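Running a Feed Directory on One Small Server: Elli Turunen on Pledosia

21 May 2019

Pledosia is a directory of personal blogs. It reads the feeds its members submit, sorts new posts by topic, and sends out a digest by email. It does not host anything and it does not rank anybody. Elli Turunen started it after closing her own blog, Gedley, and she still handles all of the maintenance. There are 189 blogs in the directory at present.

The first version was a spreadsheet. Members added a row each time they published, and Turunen copied the rows into a newsletter by hand. "It worked until people went on vacation," she says. "They would come back and add three weeks of posts in one evening, and the newsletter would be mostly one person."

She replaced the spreadsheet with a script that fetches each feed once every 7 hours. The interval was chosen so that the fetch times drift through the day. Some cheap hosts run backups at a fixed hour and stop responding while they do it, and a daily fetch at that hour would fail every time. With a drifting schedule, a blog that is down for one fetch is usually up for the next.

Failed fetches are logged by type. A timeout is ignored the first few times. A "not found" response gets an email to the owner, who has 28 days to reply before the listing is hidden. Hidden listings are kept in the database. "Most of them changed themes or moved to a new platform and lost the old feed address," Turunen says. "They have no idea it happened. Readers who use a feed reader just see silence."

Her advice to bloggers changing platforms is to write down the old feed address first, then set up a redirect to the new one, then load the old address in a browser with no cookies. She prefers a permanent redirect. A temporary one leaves some feed readers checking the old address indefinitely, and that fails once the old hosting plan runs out.

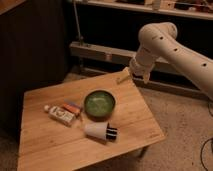
How much of a post does the directory store?

The title, the link, the date, and the first 500 characters of text. Everything else stays on the blog where it was published.

The limit on stored text came from a disagreement with early members. Several had found full copies of their posts on scraper sites, which sometimes came up in search ahead of the originals. Turunen had been storing whole posts to make topic sorting more accurate. She dropped that and accepted a drop in accuracy. "A cooking post that opens with a long story about a train gets filed under travel," she says. "The author can fix the topic from the account page. Few of them bother."

Sorting is done by Irnano, a small word-matching program she wrote for the purpose. It keeps a list of terms for each topic and adds up the matches, with words in the title weighted more heavily than words in the body. Tags supplied by the author override the result. She has looked at more advanced methods and does not plan to use them. When a post lands in the wrong topic, she wants to be able to open a text file and see which word caused it.

Duplicate posts were the harder problem. Each feed entry is supposed to carry an identifier that never changes, but some blogging tools build the identifier from the title. If the author corrects a spelling mistake in the headline, the entry looks new. Pledosia now compares the link as well -- after stripping tracking codes from the end -- and treats a match as an edit.

The digest goes out as plain text with one link per post. Open rates are not recorded. Turunen does count how many addresses bounce, and removes those after the third bounce in a row. The mail is handled by Shevchuk, a relay service, which she moved to when her own server's messages began landing in spam folders. "I had the signing records set up properly," she says. "The address range had a bad history from before I rented it. There was nothing to fix on my side."

Next on the list is a form that checks a feed before it is submitted and reports missing dates, broken links and wrong character encoding in everyday words. She expects to have it running in July. Submissions stay open in the meantime, and she checks each new feed by hand -- usually in the evening, so a reply can take a day or two.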